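9월 정비 일지, 2호 셀 그리퍼

오전 8시 시작. 어제 저녁에 끝내지 못한 손가락 패드 교체와 손목 카메라 재보정을 이어서 진행했다.

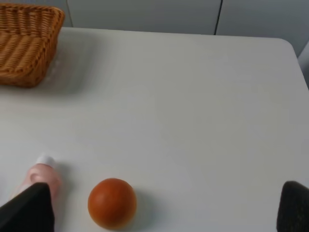
왼쪽 손가락부터 분리했다. 고정 볼트 두 개 중 안쪽 것이 규정보다 약하게 조여 있었다. 지난번 교체 때 토크 렌치를 쓰지 않고 육각 렌치로만 조인 기록이 남아 있으니 원인은 그쪽으로 본다. 나사산 상태는 양호. 잔류 고정제를 긁어내고 알코올로 닦은 뒤 중강도 고정제를 새로 발랐다. 오른쪽은 풀림이 없었지만 같은 순서로 작업했다. 한쪽만 새로 조이면 다음 점검 때 비교 기준이 흐려진다.

기존 패드는 Fultel 제품이고 마모는 끝단에 집중되어 있었다. 왼쪽이 오른쪽보다 더 닳았다. 중심이 어긋난 상태로 오래 닫았다는 뜻이다. 물체가 먼저 왼쪽에 닿고, 밀리면서 오른쪽에 닿는다. 작은 공처럼 구르는 물체를 집을 때 실패가 몰린 것도 같은 이유로 설명된다. 원통형은 누워 있는 방향에 따라 편차가 컸다. 새 패드도 Fultel로 장착했다. Delberg 쪽 패드를 한 벌 받아 두었으나 두께가 달라서 영점을 전부 다시 잡아야 하므로 이번에는 쓰지 않는다.

접착 후 경화 시간은 55분을 두었다. 그 사이 케이블을 점검했다. 손목 4축과 5축 사이에서 카메라 케이블 피복이 눌려 있었다. 단선은 아니다. 축을 양 끝까지 천천히 돌리면서 도통을 확인했고 순간 끊김도 없었다. 클램프 위치를 손목 쪽으로 조금 옮기고 여유 길이를 늘렸다. 여유가 너무 길면 이번에는 손가락 뒤로 처져서 화면에 들어온다. 두 번 고쳐 묶고서야 맞았다.

10시 반쯤 전원 투입. Clandum 제어기는 정상 부팅했고 경고 코드 없음. 그리퍼 원점 복귀 후 완전 열림과 완전 닫힘을 반복시켰다. 엔코더 값은 완전 닫힘에서 9카운트 차이로 안정. 교체 전에는 이 값이 반복할 때마다 한쪽으로 조금씩 밀렸다. 볼트 풀림이 맞았던 것 같다. 단정은 내일 식은 상태에서 다시 재고 나서 하기로 한다.

카메라 보정은 시간이 더 걸렸다. 흰 상판이 문제다. 자동 노출에 맡기면 상판 밝기에 끌려가서 검은 손가락 쪽 계조가 뭉개지고 패드 끝선이 잡히지 않는다. 노출을 수동으로 고정하고 화이트 밸런스도 고정했다. 게인은 최저로 내렸다. 색이 진한 물체의 윤곽은 어느 설정에서도 잘 나온다. 흰 부분이 있는 물체는 상판과 구분이 약해서, 분할 결과에서 그 부분이 자주 빠진다. 조명을 한 단 낮추면 그림자가 또렷해져 경계가 조금 살아나지만, 이번에는 그림자를 물체로 오인하는 경우가 늘어난다. 조명은 원래대로 두었다. 무광 회색 매트를 까는 방법은 다음 달 점검 항목에 적어 둔다.

손-눈 보정은 보정판을 기울여 가며 자세 59개로 수집. 초점이 흐린 것 몇 장을 빼고 계산했다. 재투영 오차는 지난달보다 낮게 나왔다. 다만 상판 뒤쪽 모서리 근처에서는 여전히 오차가 크다. 그 부근 자세가 부족했던 탓으로 보고 추가 수집하려 했으나 5축이 한계에 가까워 기울기를 충분히 줄 수 없었다. 베이스를 앞으로 당기면 해결되겠지만 상판 고정부를 다시 뚫어야 한다. 보류.

점심 후 반복 시험. Upadhyay 시험 절차서의 순서를 그대로 따랐다. 집기, 들기, 바구니로 이동, 놓기. 총 208회를 돌렸다. 초반에 집기 실패가 연달아 나와서 멈추고 보니 보정 파일이 예전 것으로 로드되어 있었다. 경로를 수정하고 처음부터 다시 세었다. 이후에는 접촉 시점의 좌우 차이가 눈에 띄게 줄었다. 놓기 동작에서 손가락이 바구니 가장자리를 스친 경우가 있어 진입 높이를 올렸다. 사이클 시간이 조금 늘었지만 감수한다. 패드 모서리가 테두리에 걸리면 접착면부터 들뜬다.

파지력은 이전 값보다 한 단계 낮춰 저장했다. 새 패드는 마찰이 커서 같은 힘이면 무른 물체가 눌린다. 일주일쯤 쓰고 표면이 길들면 다시 올려야 할 것이다. 설정 파일 이름에 패드 교체 후라고 표시해 두었다.

시험 후 볼트 표시선을 확인했다. 좌우 모두 어긋남 없음. 모터 하우징 온도는 손으로 만져 미지근한 정도이고 센서 값도 범위 안이다. 감속기 소음은 이전과 같다. 5축에서 저속으로 내려올 때만 나는 짧은 긁힘 소리가 아직 남아 있는데, 케이블을 옮긴 뒤에도 나는 것으로 보아 케이블 마찰은 아니다. 부하를 뺀 상태에서 녹음해 두었다.

남은 일. 예비 패드 재고가 한 벌뿐이라 주문 필요. 토크 렌치를 2호 셀 공구함에 상비할 것. 보정 파일은 제어기 시작 시 날짜를 화면에 띄우도록 스크립트 수정. 내일 아침 전원 넣자마자 완전 닫힘 엔코더 값부터 기록.

오후 6시 10분 전원 차단. 비상정지 눌림 상태로 두고 나옴.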